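Friday, October 16, 2026
Rirkholm workshop, dye bench

Third go at the weld yellow on the Meris wool. Same fleece as in May, washed twice since, no soap left in it as far as I can smell. Weighed out 100 g in four hanks and tied each with cotton so I can tell them apart: one knot, two knots and so on.

Mordant was alum at 15 per cent, no cream of tartar this time. Brought it up slowly and held it just under a simmer for an hour, then left it in the pot until the water was cool. Gholamreza thinks the tartar was what dulled the last lot. I think it was the tap water, which is hard here and was worse after the works on the main. So today hanks one and two went in tap water, three and four in rainwater from the butt.

Weld was the dried stuff from Salehi, bag 3683, chopped and soaked overnight. Strained through muslin. The smell is as bad as ever, boiled cabbage with something under it. Door open all morning.

Temperature crept up once while I was on the phone to Tandton about the skein winder (they still haven't got the part). It may have reached 85 before I turned it down. Put it back to 70 and kept it there. If the yellow has gone brownish, that is the likely reason, and it will have hit all four hanks alike.

Results, damp, by the window:
One and two: a flat straw yellow. Two slightly deeper at one end where it was folded over.
Three and four: paler than I hoped, greener, very even.

So the hard water gives more colour, the reverse of what I expected. Mehrangiz says chalk is added to weld on purpose and I should have read the old notes first. Fair enough. Next time a pinch of chalk in the rainwater pot, and only two hanks.

Rinsed until clear. Hung on the back rail. Not to be put on the radiator, please.

Light test strips cut from one and three, half of each covered with card. Leave them on the south sill until I take them down.

To do: order more alum, find the lid for the small pan, ask Behrouz if he still wants 101 for the sample book or whether the new yellow should have that number.

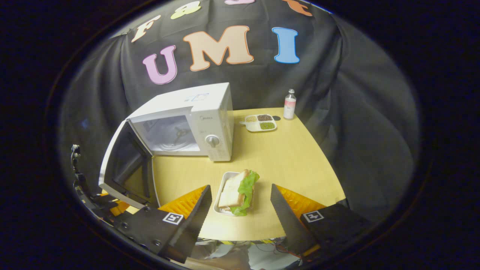 Behrouz: keep 101 for the May yellow, it's already on the printed cards. Give the new one the next free number, and do write the water down on the label this time, tap or butt. I'd like a metre of hank two when it's dry, from the deeper end if you can spare it.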